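Nov 18, 2018

Equipment planning, second round. The morning was given to the quotation from Dostmont, which arrived overnight and is higher than the sum entered in the draft budget. The arms themselves are priced as expected. The increase lies in the mounting hardware and in a service plan that runs 24 months and cannot be removed from the order. I have written to ask whether a shorter term is available.

Yolandi Modise reviewed the figures with me before noon. She is of the opinion that two arms should be ordered now and that the purchase of further hand-held grippers should be held over until January, when the new allocation opens. I had proposed the reverse. The household tasks on our list depend first on the hand-held units, and folders, papers and soft furnishings are handled in all of them. We agreed to place both orders of priority before the department and to attach costs to each.
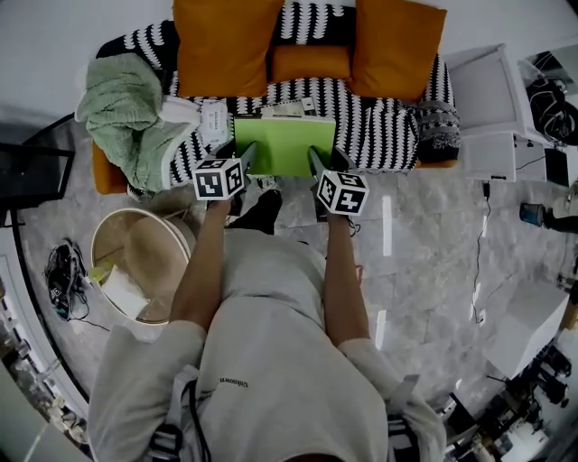
The replacement schedule for gripper fingers also needs a line of its own. It has until now been paid out of general supplies, and the account was overdrawn in two of the past 7 months. Fudeck will supply fingers in sets at a fixed price if we commit to a yearly quantity. Chu offers no such terms but delivers sooner. I am inclined toward Fudeck.

Storage was discussed briefly. Cables, chargers and spare straps are to be entered in the inventory under one heading, and Ceteo has been asked to price lockable cabinets.

Remaining for tomorrow: the revised summary sheet, the insurance figure, and a reply to Dostmont if their answer is received by then.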